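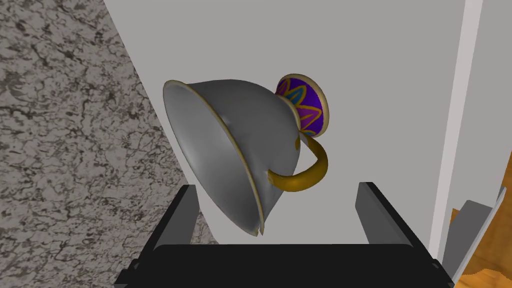
Gurar 2 review: a simulator with a rulebook attached

Reviewed by Slavica Babić

Gurar 2 is two products sold as one. The first is a simulator for testing how a robot gripper handles household objects. The second is a practice guide in seven sections, written by the same company, Brurkov, which sets out how a test should be planned, run and written up. I bought it for the guide. Our shop does grasp testing for small appliance makers, and our own procedures had grown into a folder that new staff had trouble following.

A single seat costs $400 a year. The guide is included and can't be bought separately.

Setup

Installation took a morning, most of it spent moving our gripper model across. The importer accepted the geometry without complaint but ignored our joint limits, and I had to type them in by hand. Check this before you run anything. The guide has a page on verifying an imported model, and it's a good page, but it comes in section four, well after the point where you would need it.

The object library is decent for kitchen work. Cups, bowls, jars and cutlery all come with editable mass and friction. The surfaces and cabinets look good enough for testing a vision system at an early stage. I would like more variation in lighting.

The guide

Section one asks you to write down what counts as a successful grasp before the first run. That sounds obvious. When I went back through our old reports, plenty of them had a success rate and no definition of success. We now use the Gurar wording: lifted clear of the support, held for the stated time, released at the target without a drop. You can change the wording for your own job, but the software locks it once a batch has started, and any later edit appears in the log.

Section two covers starting conditions. Every object's pose and every gripper opening must be recorded, including starts that could never happen on a real bench. The guide allows an object to be placed in mid-air with gravity switched off, for checking clearance or approach angles, provided those runs are labelled as geometry checks and kept out of the success figures. I agree with that rule. Mixing the two kinds of run is an easy mistake and very hard to spot afterwards in a spreadsheet.

Section three sets a minimum of 100 runs per object before a rate is reported. For a simple bowl this feels like plenty. For anything with a handle I'd want more, as the result depends so much on which way the handle points. The guide says nothing on this, and it should.

The remaining sections deal with model checks, random seeds, failure categories and reporting. The failure categories are the best part of the package. Each has a short definition, and the software makes you pick one for every failed run — there is no "other". My colleague Vendula Tóth and I sorted the same set of failures separately and disagreed on only a few, mostly over slip versus poor contact.

What it doesn't do

The guide is a company document and doesn't claim to be a standard. Following it won't satisfy a safety assessment, and it has nothing on guarding, force limits or people working near the arm. You will still need to work to whatever rules apply where the robot is installed. It is also thin on moving from simulation to hardware. One paragraph tells you to repeat a sample of runs on the real gripper, with no advice on how large the sample should be.

Compared with Zerketti

We used Zerketti for a couple of years. It runs faster and its contact modelling is better on thin rims and edges. Its logs are poor, though, and nothing stops you from changing settings halfway through a batch. If you already have firm procedures and people who stick to them, Zerketti is the stronger simulator. We didn't, so we switched.

Support was fine. I emailed about the joint limits and had an answer the next afternoon, with a fix promised for June.

Rating: four out of five. I've renewed our seat and added a second one for Vendula.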